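Kurkcombe Science Center
Gallery: Color Mixing Bench

The Color Mixing Bench is part of the Utthorpe Room program and is offered to school groups in grades three through six. It introduces students to simple glassware, to the handling of small amounts of liquid, and to the keeping of a written record.
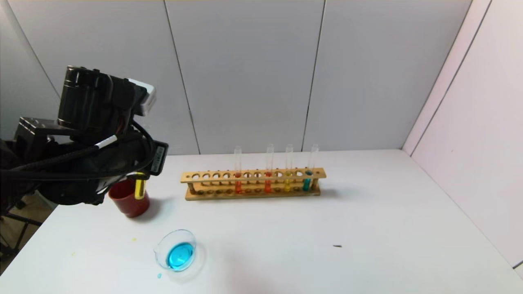 Tubes of colored liquid in and beside the wooden rack, with the red cup and a glass petri dish of blue.
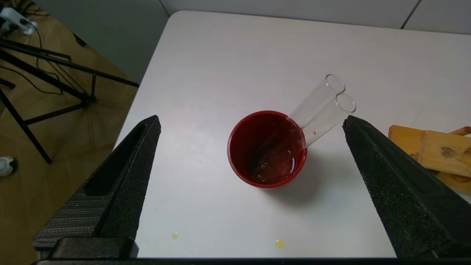
Two test tubes resting in the red cup.
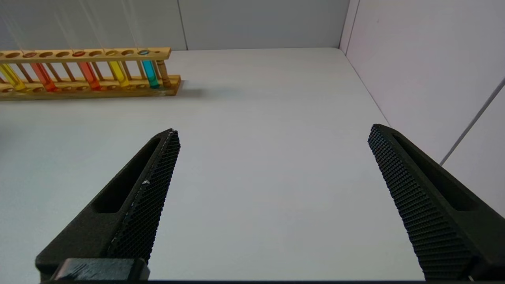

The white tabletop and the light-colored wooden rack.

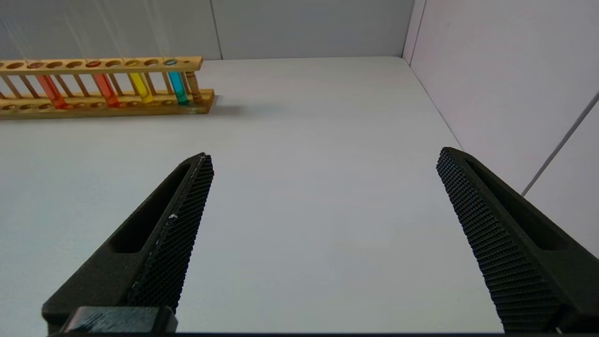

Orange, red-orange, yellow and turquoise in the rack.

Each session lasts 60 minutes and is open to up to 35 students, who work in pairs. The first part of the session is given to rinsing glassware and labeling record sheets. Students then prepare their colors from the stock bottles, using a dropper, and note the number of drops used for each tube. Food coloring and tap water are the only materials supplied to students. No heating is carried out at the bench.

Test tubes should be carried upright and returned to the rack when not in use. Used tubes are to be placed in a cup for washing and must not be laid flat on the table. Spills should be wiped up promptly with the paper towels provided. Broken glass is to be reported to a member of staff and may not be picked up by students.

The racks and record sheets were selected by Gizella Fekete, Program Coordinator, who also wrote the teacher guide. The guide runs to 11 pages and includes a blank results table that may be copied for classroom use. Printed copies are available at the front desk.

Bookings for the Utthorpe Room open in May. Schools are asked to state the grade level, the number of students attending, and any access needs at the time of booking. One adult must accompany each group for the full session.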